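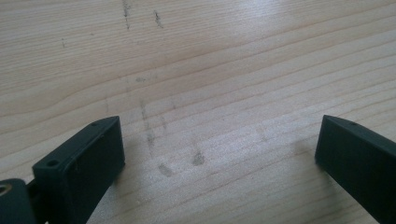

Pasico Student Robotics Club — Manipulation Team mailing list

From: Nesrin Kahraman
To: manipulation team
Subject: Re: wiping task, which board?

Hi all,

Mohit, yes, keep using the pale board. The gray marks between the fingers show up well against the grain, and I would like the first set of runs to be on something we can all see easily. The glare at the upper right is worse than the marks, so please turn the board before you start on Friday.

Two answers to the rest of your message below. The fingers stay as they are until the November meet. Cempaka has a softer pair drawn up, but I don't want to change parts halfway through a set. And 80 runs is still the target. We have 46 logged, which leaves 34.

Anju, can you add a column to the run sheet for which end of the board faces the window? Left or right is enough.

Nesrin

Mohit Kashyap wrote:
> Do we want to stay with the bare wood for wiping or go to
> the white tray? The smudges are easy to find on the wood but
> the grain lines might confuse the tracker — Mamta thinks they
> already do near the far edge.
>
> Also, are we swapping fingers before the Brisenport meet, and
> is it still 80 runs? I can do Friday after 2 if someone
> else opens the lab.
>
> Mohit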